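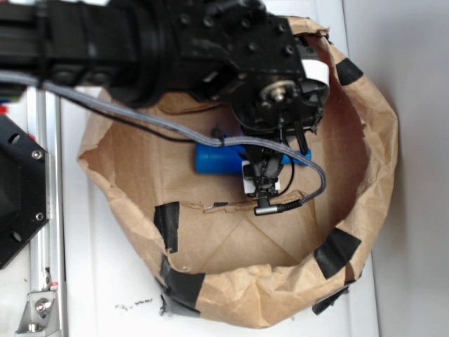 Zulov open day, who went?

gantrygoat
Posted 3 September 2022
Got back from the Zulov open day an hour ago. Two hours each way and I'm not sure what I saw. The Ostico rep kept saying "unstructured picking" and what they had was an arm over a paper bag with the rim rolled out and taped. Blue cylinder in the bag. If you have to tape the bag open, how unstructured is it?

millrat_52
Everybody tapes stuff down at a demo. You want the bag sliding around while people are watching?

gantrygoat
Yes. That's the part I drove there for. My bags slide around.

pelican_brief
I was in the afternoon group. Thought it was better than you're making out. Paper is a pain, it creases and tears, and reaching down into it with a cable hanging off the gripper isn't nothing. Did you see the loop on that gray cable? I'd be more worried about that than the tape. First time it snags a rim you've got a torn bag or a bent connector.

gantrygoat
Saw it. Asked about it. Was told "production routing will differ."

millrat_52
Well it will.

sudsy
What did they say about numbers? The June flyer said 2,000 picks without a stop.

pelican_brief
They told our group 2,354. No mention of what was being picked or who reset it in between.

sudsy
So a different number and still no log. Bimard at least hands you a sheet, even if it's a bad one.

millrat_52
Bimard's sheet is all rigid boxes. Not the same job.

sudsy
Didn't say it was. I said there's a sheet.

gantrygoat
Gökçe are supposed to be showing a bag cell too. If anyone goes, bring your own bags and ask them to run one with no tape. I'd like to hear what they say.

pelican_brief
I'll ask. Still think you're being hard on this one.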